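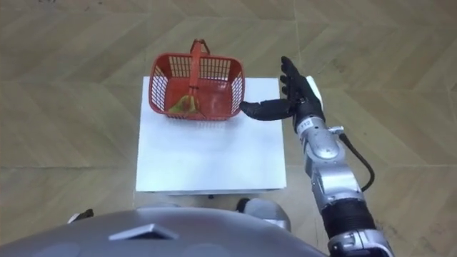
Home Projects Film and Media Students Contact

June
By Bhavana Varma

What do parish magazines write about films? A report on the second-term project

My project looked at film reviews in three small church magazines. I chose this subject when I was staying with a family in Viltemier and found old numbers of the Stison Parish Paper in their sitting room. Every number had a film column, and the column was often longer than the sermon. I wanted to know how these writers decide if a film is good for a family to watch, and whether they speak more of the story or of the actors.

The three magazines are the Stison Parish Paper, the Edetti Messenger and Pop, a thin magazine for the youth groups in both towns. The library in Viltemier keeps all of them, but Pop is missing its first year. Altogether I read 842 film pieces. Of these, 546 were reviews and the rest were short notices, letters from readers and news on film stars.

Method

I read each review two times. In the first reading I marked what the writer praised or blamed: the language, the violence, the family life which is shown, the treatment of prayer, the ending. In the second reading I marked if the writer spoke about the private life or the beliefs of an actor. My supervisor, Mansa Baidoo, took 100 reviews and marked them without seeing my marks. We disagreed mostly on violence. I had marked every fight, and she marked only the fights that the writer complained of. After this we agreed on her rule and I did that part again, which took me most of the Easter holiday.

What I found

Bad language is the most common complaint in the Stison paper. One of its reviewers, who signed only with initials, wrote down the swear words with their first letters and dots, and the readers wrote letters to say that this was worse than hearing them. In the Edetti Messenger the writers are more patient with language, but they dislike a sad ending. They use the word "hopeless" very often, also for comedies.

Magic was more difficult. I expected that fantasy films would be judged strictly in all three magazines. The Stison paper was strict at the beginning, and told parents to keep children away from wizards. Later a new editor came, and the same kind of film was recommended for discussion evenings, with questions printed below the review. The Messenger hardly speaks of magic at all. Pop liked it from the start, provided that the hero was kind to his friends.

The actors appear less than I thought. When they do, it is nearly always because an actor has said in an interview that he or she goes to church. Then the tone of the piece changes and the film itself is soon forgotten. Table 2 in the appendix gives the list of these pieces. In several cases the writer had not yet seen the film - he says so quite openly - and still told the readers to buy a ticket.

Problems

Many reviews have no name under them, so I cannot say how many writers there were. I also had trouble with the humour. In Pop there is a series of very angry reviews of cartoons, and I had marked them all as negative before Mansa Baidoo explained to me that they were jokes. I corrected the ones I could find, but I may have missed others.

I would like to continue with the letters pages. The readers did not always agree with the reviewers, and some of the arguments went on over a whole winter.

The appendix and the marking sheet can be asked for at the department office.

Recent projects
Subtitles at the Edetti film club
Hymns in war films
Who goes to the morning showing?
Cinema posters in Viltemier

Back to Projects Next Top of page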